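The Subscription Box, Reconsidered

Three months ago this newsletter promised to look into monthly gift subscriptions, and the envelope of receipts on my desk says I did. Short version: I would not buy one again for anybody I had to see at Thanksgiving. Longer version follows.

The idea is simple enough. You pay up front, and every month the person you love gets a parcel of nice little things. The sellers call it "a present that keeps giving." I'd call it a present that keeps billing, but let's be fair and look at what you get for the money.

I tried two. The first was Fikside, which does what it calls cozy boxes: candles, cocoa, socks. The second was Kiltesgate, which is aimed at people who are hard to buy for and says so on the lid, a bit rude if you're the one opening it. Both offer a gift option at checkout. Both hide the renewal setting under "preferences," and in both cases it was already switched on.

Fikside's site says it has 620 items in rotation, so no two boxes are alike. Maybe. My June and July boxes both had a lemon candle in them. The labels were different and the smell was the same. When I wrote to ask, I got a cheerful reply saying scents are "seasonally echoed." I have read that phrase many times now and I still don't know what it means.

Kiltesgate was better on variety and worse on usefulness. One month it was a brass bottle opener shaped like a fish, a deck of trivia cards about rivers, and a small tin of mustard. I like mustard. I would not have guessed it was a gift if it hadn't come with a ribbon on it. The card inside claimed a retail value of $100. I priced the same things, or near enough, at the stores in Beltham on my lunch hour and didn't get anywhere close, even counting the ribbon.

That retail value figure deserves a hard stare wherever you see it. It's worked out by the company selling the box, using prices the company sets, often for things you can't buy anyplace else. Of course it comes out high.

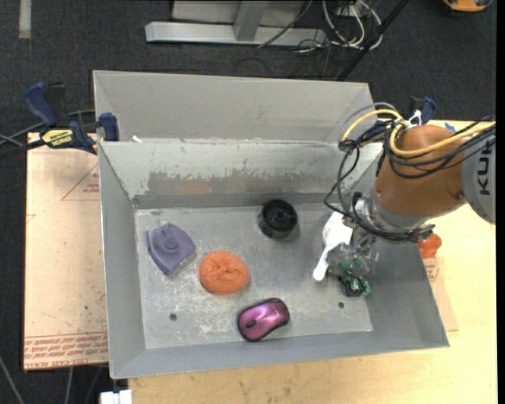
Odds and ends in a metal bin, with something orange and spongy-looking among them.

Then there's the question of who the thing is for. A subscription is easy on the giver. You do it once in your pajamas and you're covered for half the year. I understand the appeal, I've got a long list too. But the person on the other end has to store it, use it up, or pass it along, and then say thank you every single month. My test recipient, who lives with me and can't escape, stopped opening the boxes the day they came. The July one sat by the door under the mail for a week.

If you still want to give something that arrives more than once, a few kinds hold up better than others. Coffee is all right if you know how they make it. Magazines are fine and nobody has to dust them. Tea did best in my house by a mile. I ordered from Tiêu, a small seller that also does pepper and dried ginger, and the part I liked was that it let me pick 2 deliveries and then it stopped. No auto-renew, no quiz about my personality. The packets were plain and the writing on them was too small, and I'd have liked a note saying who it was from, since the first one turned up looking like a mistake.

A few things to check before you hand over a card number, whichever one you go for:

Look for the end date. If the checkout page doesn't show one, there probably isn't one.
See whether shipping is charged per box. Fikside's was, and it only showed up on the last screen.
Find out if the recipient can skip a month without asking you.
Read the bad reviews first. Kiltesgate had 629 reviews on its own site when I signed up, and I couldn't find an unhappy one in the pile. I've bought a lot of gifts in my life and I have never seen a crowd that pleased.
Send yourself the first box if they'll let you. Mine wouldn't.

As for canceling, Fikside took one email and Kiltesgate took three, plus a survey. I'm told my account is closed. I'll be looking at the August card statement all the same.

Next issue is wrapping paper, and whether the thick kind is worth it. If you have a roll you swear by, write in and tell me what you paid for it.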